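How to Bleed Your Brakes Without Ruining Your Weekend

By Macarena Navarrete
October 15, 2026

If your brake pedal has started to feel like stepping on a loaf of bread, you probably have air in the lines, old fluid, or both. Shops charge real money to fix this. The parts involved cost less than lunch, provided you don't eat lunch anywhere nice.

I drive a Natero wagon with 127 thousand miles on it and have bled its brakes more times than I've washed it. The first time took me all of a Saturday's worth of daylight and ended with fluid in my hair. It now takes an hour and a half, and my hair is fine.

One warning before we get going. Brakes are the part of the car that stops the car. If the pedal sinks to the floor, if a line is leaking, or if you find yourself unsure halfway through, have it towed to somebody who does this for a living. There is no shame in a tow truck.

What you need

A jack and two pairs of jack stands
Fresh, sealed brake fluid of the type printed on your reservoir cap
A box-end wrench that fits your bleeder screws
Clear tubing that fits snugly over the bleeder
A jar you will never drink out of again
Rags, gloves, safety glasses
A torque wrench for the wheels
A patient friend

On the fluid: buy it new. Brake fluid pulls moisture out of the air, so the half bottle that has been on your shelf for 365 days or more is no bargain. Don't mix in DOT 5, either, unless your car specifically calls for it. It's silicone based and does not get along with DOT 3 or DOT 4, despite a name that suggests they're all cousins.

Spray penetrating oil on the bleeder screws the night before. Wipe off the excess, and keep it well away from the pads and rotors. I like a brand called Postley, mainly because the hardware store near me carries it and the other one smells like a burned raincoat.

Getting the car ready

Park on level concrete and chock whatever is still on the ground while you lift each end. Break the lug nuts loose before the tires leave the ground. Lift at the points shown in the owner's manual, set the stands, and give the car a good shove before you get anywhere near it. If it moves, start over. Then pull the wheels.

Open the hood and find the master cylinder reservoir. Clean around the cap first, since whatever grit is sitting there would love to fall in. If the old fluid looks like iced tea, you're overdue. Suck most of it out with a cheap turkey baster, which now belongs to the garage forever, and fill back up to the MAX line with the new stuff.

Cover the fender with rags. Brake fluid eats paint, and it's quick. If you spill some, flood it with water right away and don't rub. The front corner of my Natero has a pale patch in the shape of Ohio that I look at whenever I feel like skipping this step. 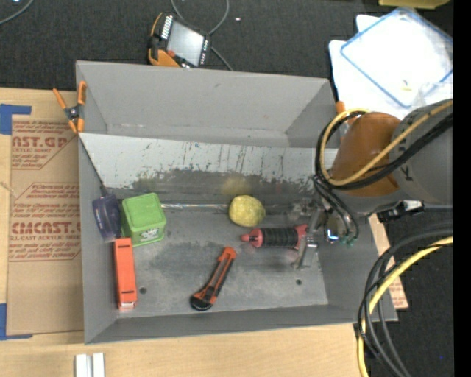
Now check the order. Many cars want you to start at the wheel farthest from the master cylinder and work closer: right rear, left rear, right front, left front. Plenty of others don't, including some with diagonal brake circuits, so look yours up. The same goes for ABS. Certain systems need a scan tool to open the valves if air got into the unit, and no amount of pedal pumping will talk them into it.

The bleeding part

1. Put the box end of the wrench on the bleeder screw, then push the tubing over the nipple. Doing it the other way around means taking the tube off again, and you will say something.

2. Pour an inch of fresh fluid into the jar and drop the other end of the tube below the surface.

3. Have your friend press the pedal slowly and hold it. Agree on words beforehand. We use "down" and "up." My brother-in-law used "okay" for both, and he now holds the flashlight.

4. With the pedal held, open the bleeder a quarter turn. Fluid and bubbles come out and the pedal sinks. A block of wood under the pedal is good insurance on an older car, where a full stroke can drag the seals over a rough part of the bore.

5. Close the bleeder BEFORE the pedal comes up. If you open your mouth to say "up" while the screw is still open, you get to do that wheel again.

6. Repeat until the fluid runs clean and there are no more bubbles. On my car that's usually 20 strokes at the first wheel and fewer after that.

Check the reservoir after every five or six strokes. Let it run dry and you've pumped air in at the top while carefully removing it from the bottom. I've done it. The evening was long.

When a wheel is finished, snug the bleeder to spec and put the rubber cap back on. Bleeders are hollow and snap more easily than you'd think. The manual for mine gives a figure so low it reads like a misprint, and it's correct.

If you don't have a friend

A vacuum pump works, although air sneaking past the bleeder threads can make you chase bubbles that were never in the line. I prefer a pressure bleeder, which screws onto the reservoir and pushes fluid through from above. Mine is a Pindby and cost me 47 dollars at a swap meet last December. My neighbor swears by his Ververidis, but he swears by most things he's paid too much for. Stay under the pressure your car's maker allows and release it before you unscrew the cap.

Buttoning up

Top off the reservoir, put the cap on, and start the engine with the car still on its stands and in park. Press the pedal hard and hold it for half a minute. It should stay high and firm. Have a look at each bleeder for seepage while your friend keeps a foot on it.

Wheels on, car down, lug nuts torqued in a star pattern. Drive it at walking speed first, in the driveway or an empty lot, and stop several times. A spongy pedal means there's still air somewhere, and the car stays home until you find it.

The old fluid goes in a sealed, labeled bottle to your local hazardous waste drop-off. Keep it out of the used motor oil, and don't pour it down the drain.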